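Ticket 313: Carry-out bag, cup carrier slides about and paper padding won't stay put
Status: Resolved (follow-up open)
Area: Takeaway packing
Raised by: Jonalyn Lumanlan
Picked up by: Fredy Pacheco
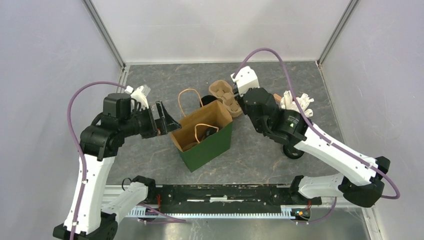 Bag, pulp carrier and crumpled paper on the grey marbled top.

Original report (Jonalyn)

Hello all! I'm after some help with the new carry-out bags at the Leckie counter, the kraft ones with green on the lower front. I really like them, they stand up by themselves and the twisted handles are so much kinder on the fingers than the old flat ones. But we keep getting drinks back with the lids popped. 16 complaints in March, all of them orders with two drinks or more, and not one with a single drink.

What I do now: open the bag, drop the cup carrier in, food box next to it, then stuff crumpled white paper down the sides until it feels snug. By the time the customer gets home the carrier has tipped towards the food box and the paper has ridden up to the top.

Things I've already tried:
- More paper. Worse! It pushes the carrier up at one side.
- Less paper. Carrier slides.
- Carrier on top of the food box. Fine on foot, hopeless in a car.
- Folding the top of the bag over. Looks lovely, changes nothing.

Reply 1 (Fredy), 10:20

Great write-up, thank you. Two questions before I start throwing soup cups around. Do the drinks go into the carrier before or after it's in the bag? And is the paper in one big wad or lots of small balls?

Reply 2 (Jonalyn), 10:45

Drinks first, then I lower the whole thing in with both hands. Paper is whatever I grab, so usually one big handful, scrunched hard.

Reply 3 (Fredy), 13:10

Right, had a good play with this over lunch and I think there are two separate faults.

First one is the paper. Scrunched hard it goes into a tight lump, and a tight lump rolls. I did the same bag with loosely crumpled sheets and it springs out and grips the sides much better. Same amount of paper, big difference!

Second one is the order of packing. If the carrier goes in already full, you can't see whether it's flat on the bottom. I lowered one in with water in the cups and it had caught on the food box, leaning, and I'd never have noticed from above.

Try this please:
1. Open the bag fully and press the bottom corners out from inside with your fist.
2. Food box in first, hard against one side.
3. Empty carrier in next. Push down on it and check it doesn't rock.
4. Loose paper in the gap between box and carrier, and only there.
5. Drinks in last, straight down into the carrier.
6. Handles up, give it a gentle swing. If you hear anything shift, add one more sheet to the gap.

Reply 4 (Brayan Sotelo), 13:40

Can I add one? We pack the same bags at the Zulura counter and had this too. Check the carriers themselves. If they've been stacked under something heavy the cup holes get squashed and the cup sits high. I keep mine on their own shelf now and I'm a bit evangelical about it, sorry.

Reply 5 (Jonalyn), 15:55

Oh this is brilliant. Did the whole afternoon Fredy's way. Pushing the corners out was the bit I'd been skipping, the carrier sits so much flatter. Brayan, you were right as well, I went through our stack and 27 were squashed at the bottom of the pile. Those are in the recycling.

One snag: with a tall drink there isn't much room for my hand between the handle and the lid. Anyone got a trick?

Reply 6 (Fredy), 16:15

Fold the front handle down outside the bag while you load, then bring it back up. Tall drink goes in the hole furthest from the food box so you've got space for your fingers.

Reply 7 (Jonalyn), next morning

Handle trick works a treat! Eleven orders out so far and no calls. I've written the six steps on a card and stuck it over the counter. Yevdokiia is on lates and has promised to test it with milkshakes.

Closing note (Fredy)

Cause: padding crumpled too tightly, carrier loaded before it was seated, some carriers crushed in storage.
Fix: steps in reply 3, handle fold in reply 6, carriers stored on their own shelf.
Still open: three-drink orders with two food boxes. Jairo Palomino is trying a bigger bag for those and will post on this ticket when he's had a week with it. If your lids are still popping on ordinary orders, please reopen and say which drinks and which food box.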